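Equipment planning for next year: hand-held grippers, pads, and the thing with the budget

September 2024

Quick one this issue, quote deadlines are close and I still have three tabs open.

As most of you know the automation group at Havulen has until the end of the planning round to put in equipment requests for the new year. The money has to be spent by March or it goes back to the pot, and last year we left a fair bit of it on the table over one late form. Not doing that again.

What we're asking for, in order:

More hand-held grippers. We have 7. Fine when the Dimidham bench was the only bench going, not fine now. Two groups sharing one set means somebody is always waiting, and the arm sits idle while they do.

Pads. Lots of pads. The foam ones are a consumable and we have never once budgeted them that way, they come out of petty cash whenever someone complains. Putting them on their own line this time. Camex will do a box of 55 and that should see us through to winter if people stop picking at the edges.

Spare links and eyelets. Small money. Still needs a line, because small money without a line turns into my credit card.

A second work table. Light coloured top again please, so we're not recording on two different backgrounds and sorting them out later.

On pads, have a look at your own pair before you send me a number. Check the rim along the top of each one, where the foam meets the plastic. If it's gone brown or reddish or it's starting to look scruffy, count that pair as due and put it in your total. Don't wait for it to come off mid session.
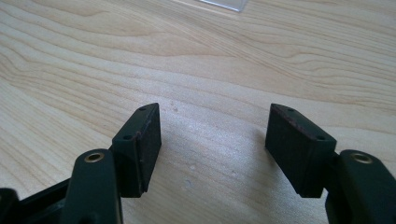
Should we be leasing the grippers instead of buying them?
Buying, for the hand-held ones. The Okafor lease only starts to make sense on the full arms, where service is included and the unit price is high enough to hurt. On a hand tool we'd have paid it off well inside the lease term and then still be paying. Arms are a seperate conversation and I'll bring figures for those next issue.

Numbers so far. The hand-held units are quoted at $473 each before tax, and that includes the fingers and one set of pads fitted. Okafor came in at a similar price but wanted freight on top and couldn't give a ship date, so I've parked them for this part. The spare link kit is $204. Kit has both sides, left and right, so one per bench is plenty, please don't order one per gripper like we did last time. There's still a drawer of them somewhere.

Table price to come. Camex don't do furniture and the Dimidham workshop says they can build one if we supply the top. Waiting to hear on labour.

Stuff people forget every year and then email me about:

Training hours. If you're getting a new unit, someone has to be shown how to hold it, how far to open it and when to stop a recording. Put the hours in your plan. They come out of your bench time, not mine.

Storage. Grippers live in the padded cases, cases live on the shelf. If you want more units you need more shelf. Measure first.

Glare. Two groups asked about diffusers for the overhead lights. Good idea, cheap, but it's a building request and goes on the other form, the green one. I can't put it through as equipment, I tried.

Disposal. Old pads go in the bin, old fingers come back to me. We reuse the hardware.

What I need from each bench: how many units, how many pads, one line on what the work is and who signs for it. One line. Last year somebody sent a slide deck.

If you already sent me something before the summer shutdown, send it again, the prices have moved and I'm not going to guess wich version you meant. Reply to this email or leave a note in my tray. Anything that comes in after I submit goes on the list for the following year, and the catalogue will have changed by then.

More on the arms next issue.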